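Tramora Robotics Club - Member Guides
Filed under: Set-up guides / Arm kits / Table tasks
Last updated: August

Section 4. Setting up the board game task

This section covers the table layout, the gripper check and the first recording run for the board game task. It assumes the arm has been clamped to the table and that you have worked through Section 2 (power, cables and emergency stop). If you are using the older Tallness base plate, read the note on clamps in Section 2 again before you start.

You will need:
- the arm with the two-finger gripper fitted
- the wrist camera and the table camera
- the round steel plate
- the printed game sheet
- the die and the red ball
- a laptop with Flarkelon installed

4.1 Checking the gripper

1. Switch on the arm and wait for the joints to hold their position.
2. Open Flarkelon and choose the wrist camera from the list of views.
3. Send the arm to its rest position.
4. Close the gripper slowly using the slider. Do not use the quick-close button for this check.
5. Look at the tips in the wrist view. They should finish level or very nearly so, with the inner edges straight and side by side. A thin gap between the fingers is fine.
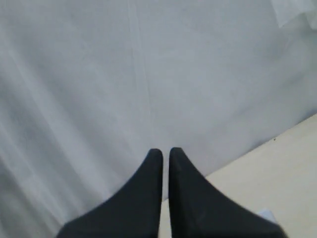
If the fingers do not line up

6. Open the gripper fully and switch off the arm.
7. Loosen the screw at the base of the finger that sits lower. Half a turn is enough.
8. Slide the finger up until the tips match, tighten the screw and repeat the check from step 1.

Caution: keep your hands away from the fingers whenever the arm is powered. The gripper will not stop for you.

Note: the wrist view is slightly soft close to the fingers. Do not try to refocus the lens - it is set for the tabletop.

4.2 Laying out the table

1. Wipe the table and let it dry.
2. Draw the curtain across behind the table. The tracking is less reliable with people walking about in view.
3. Put the steel plate on the left, as seen from the table camera. Leave it empty.
4. Lay the game sheet flat to the right of the plate, with the start square (起点, with the star) at the upper left and the finish square (终点, with the trophy) at the lower right. Leave a gap of bare table between the sheet and the plate.
5. Put the die at the bottom row of the sheet. It may overlap a square a little.
6. Open the gripper, hold the ball between the fingers and close them with the slider until it is gripped.
7. Raise the arm so the ball is clear of the table, near the top edge of the sheet.
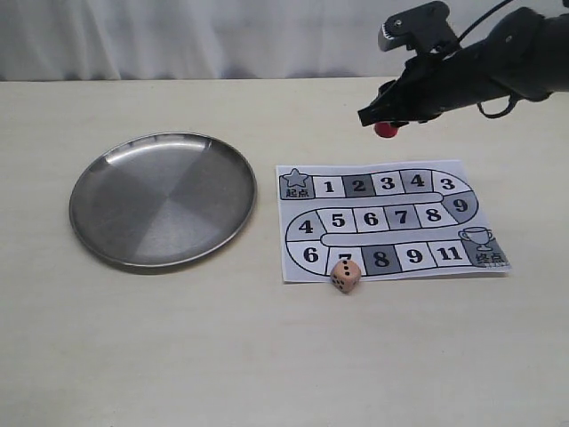

Leave enough slack in the cable for the arm to reach the plate. Move the arm by hand control to the far left and back once, and watch the cable while you do it. If it pulls tight, stop and re-route it.

The sheet does not have to be perfectly square to the table. A small angle is useful, as the program needs to cope with it in the team trials. A curled corner is a problem, though, so flatten the sheet under a book beforehand.

Caution: do not tape the sheet down. The tape leaves marks on the Ma tables, and we have to hand those back clean.

4.3 First run

1. Check that both camera views are live.
2. Start a new recording and give it your team name and run number.
3. Move the arm towards the start square at the slowest speed setting.
4. Stop when the star on the start square can be seen in the wrist view. Part of the plate should show at the left.
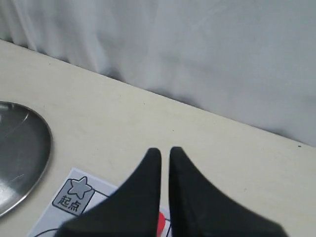 Run settings and limits

Speed: 2 for the first run. Do not go above 6 at any time.
Run length: around 9 minutes, including resets.
Runs per session: 4 for each team.

5. Save the recording before you touch anything on the table.
6. Put the pieces back as in 4.2 and check the layout in the table view.
7. Hand over to the next team, or switch off as described in Section 2.

Note: if Flarkelon loses a camera during a run, stop the arm first and then save. Write "camera lost" in the run notes. The run still counts towards your session.

Tramora Robotics Club | Contact the club desk | Copyright Tramora Robotics Club | Back to top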